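Student project report

Aligning Two Streams from Hand-Held Tools: A Small Toolkit for Cutting and Checking Demonstrations

Garnet Doucette and Nazmiye Kaplan
Project course in robot software, second semester

1. What the project was about

Our group at the course received a task which sounded small. There is a policy training program, called Stutel in our laboratory, and it reads demonstrations of tabletop manipulation. A demonstration is a wide-angle video from a gripper held in the hand, together with the opening width of the gripper and the pose of the tool for each video frame. Stutel expects that all these signals have the same length and the same clock. The recordings do not arrive in this form. Between the recording and the training there was a folder of scripts written by several earlier students, and each script made its own assumption about time.

Our task was to replace this folder by one tool. We named it Grernero. It has to do four jobs: read the raw session, bring the signals to one clock, cut the session into episodes, and reject the episodes that would harm the training. We did not change the policy and we did not build any hardware. This report describes the tool, the mistakes we made, and what is left for the next group.

I (Garnet) wrote the reading and alignment part. Nazmiye wrote the cutting and the checks. Both of us wrote this report, and where it says "I", the section belongs to the person who did the part.

2. Starting point

The old scripts assumed that the first video frame and the first width sample belong to the same moment. For short sessions the error was small enough that the training still worked. For longer sessions, the gripper in the video was already closed when the width signal said it was open. The policy learned from this that it should close late. Our supervisor had seen this late closing for a long time and everybody thought it was a problem of the controller.

We were given 700 raw episodes, already cut by hand, and the uncut sessions from which they came. The hand cuts were useful to us as a reference, although they were not always consistent. One person began the episode when the gripper started to move, another person began it when the object was in view.

3. Bringing the signals to one clock

The camera and the width sensor have separate clocks. Each clock has an offset and a small drift. A constant offset can be corrected with one shared event, but drift needs at least two events, well separated in time. In the first version I asked the operators to open and close the gripper quickly at the start and at the end of each session. This worked on paper. In the recordings the closing gesture at the end was missing very often, and I cannot blame the operators, it is easy to forget when the last task is finished.

The second version needs no gesture. The fingertips are bright yellow against dark fingers and they are always near the bottom of the image, so the distance between them can be measured by simple color segmentation. This gives a width signal from the video. I then compare it with the width signal from the sensor and search for the shift that gives the best correlation. The search is repeated in windows of 20 seconds, and a straight line is fitted through the shifts. The slope of this line is the drift.

Three details cost me more time than the main idea.

First, the lens is very wide, and the distance in pixels is not proportional to the true width. I tried to undistort the whole image first, and this was slow. Then I understood that correlation does not need the true width, only a signal that rises and falls at the same moments. Now the undistortion is left out in this step.

Second, windows without gripper motion give a random shift. The program computes the variance of the sensor signal in each window and skips the window if the variance is too low. The threshold is in the configuration file and not in the code.

Third, the color segmentation finds other yellow things.

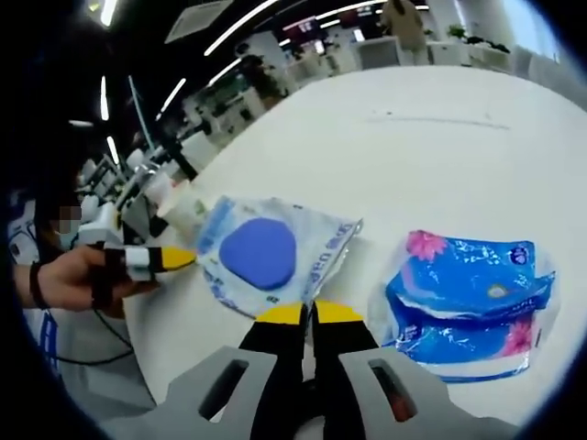 The fixed search region solved most of this. I restrict the segmentation to a band where the fingertips can physically be, and inside the band I keep only the two regions which are closest to their positions in the previous frame. If one region disappears, the frame is marked as missing and filled by interpolation, up to a short limit. If a second hand comes into the band with something yellow on it, the area of the region usually jumps, and the frame is marked as missing too. Before I added the area test, one session received a completely wrong shift and I searched two evenings for an error in the clock reading, where there was none.

A wide view also has ceiling lights in it, and the automatic exposure of the camera reacts to them when the tool is tilted. The yellow then becomes pale. Working in a color space that separates brightness from color made this much better. I would recommend to start with it and not to lose time with thresholds on red, green and blue, as I did.

4. Cutting the sessions into episodes

This part was mine (Nazmiye). The goal was to find the start and the end of each episode without a person clicking.

My first idea was to use only the gripper width: an episode is one closing followed by one opening. For pick-and-place tasks it is good. For tasks where an object is pushed or turned, or where a lid is opened, it is not good at all. The gripper can stay half closed the whole time, or it can close and open again several times at the same object.

The current method uses tool speed and width together. I compute the speed from the pose, smooth it, and search for rest periods where both the speed and the change of width are small. Every rest period is a candidate for a cut. A candidate is accepted only when the tool has also returned near to the pose where the session began, because operators normally move back before the next task. The distance that counts as "near" is given for each session in its settings.

Comparing with the hand cuts was not simple, for the reason written in section 2. I decided to count a cut as correct if it falls inside the rest period, no matter where in the period the person had clicked. With this rule the tool agrees with the hand cuts in most sessions on picking and placing. For lid tasks it still cuts too often. An operator who thinks for a moment before grasping looks to my method exactly like an operator who is finished.

I tried to solve it by making the minimum length of rest longer. Then two real episodes were sometimes joined together. A joined episode is worse for Stutel than a divided one, and I went back to the shorter value. The tool now writes uncertain cuts in a separate list, and a person can accept or remove them by keyboard. It is a compromise and I am not fully happy with it.

5. Checks before training

Each episode passes through the following checks. An episode that fails is not deleted, it is moved to a side folder together with a text file that gives the reason.

Pose jump: the tool position changes more between two frames than an arm could follow.
Missing tips: the fingertip signal is missing for longer than the interpolation limit.
Too short: the episode has fewer frames than Stutel needs for one training window.
Width disagreement: after alignment, the video width and the sensor width still do not correlate.
Frozen pose: the pose does not change while the image clearly does.

The frozen pose check was added last. The pose comes from visual tracking, and on a bright and smooth table the tracker has few points to hold. In such a case it does not report an error. It repeats the last pose, and the values look clean and very calm. We found it only by playing the episodes in the viewer, with the pose drawn as a curve under the video. After this experience we both watched recordings much more and trusted the numbers a little less.

The side folder with the text files was a request from the laboratory and at first I considered it as extra work. Later it became the most used part of the tool. When a whole session fails with the same reason, normally there is one cause, for example a wrong calibration file, and it can be repaired once for all episodes.

6. Structure of the program

Grernero is a command line program in Python. Each step reads a folder and writes a new folder, and no step changes its input. This costs disk space. We accepted it, as we made many errors during development and had to repeat single steps all the time. The results of alignment are saved as two numbers per session, offset and drift, so the video is never written again only to correct the clock.

The heaviest step is the color segmentation. In the first version it read the full image. Now it decodes the video once, keeps only the lower band, and processes it in batches of 3,000 frames. We also tested to run 2 sessions in parallel on the laboratory computer, but the disk became the limit and nothing was gained.

We wrote tests with artificial signals, where offset and drift are known. These tests found a sign error in the drift correction which we did not see in real data, as the drift was so small there. We should have written them in the first week.

7. Result in training

We trained Stutel on the same episodes, first with the old scripts and then with Grernero, and compared the closing moment on the arm. With the new alignment, the late closing was clearly reduced when the arm picked soft packages. On hard objects we saw only little difference. Our opinion is that a late closing on a hard object is often forgiven, but we did not make enough trials to prove it. The arm was available to us only on Saturday, and one of these days was lost to a broken cable.

We do not give a success rate in this report. The number of trials was small and the object positions were set by hand, so a percentage would look more exact than it is.

8. Open points

The cutting of lid tasks, as described above. A small classifier on the image may help more than any threshold on speed.

Sessions recorded with a tool and a second hand device at the same time. The alignment handles each stream against the camera, but the checks know only one width signal.

The configuration file has grown and some names in it are not clear. "min_rest" and "rest_min" both exist and mean different things. We apologize to the next group.

The tracker should report its own confidence. Then the frozen pose check could become much simpler.

The code is in the course repository in the folder grernero, with a readme and one short session for testing. The version described here is the one from February. Please run the tests before changing the alignment step, and look at the plots of at least one long session, where the drift can be seen by eye.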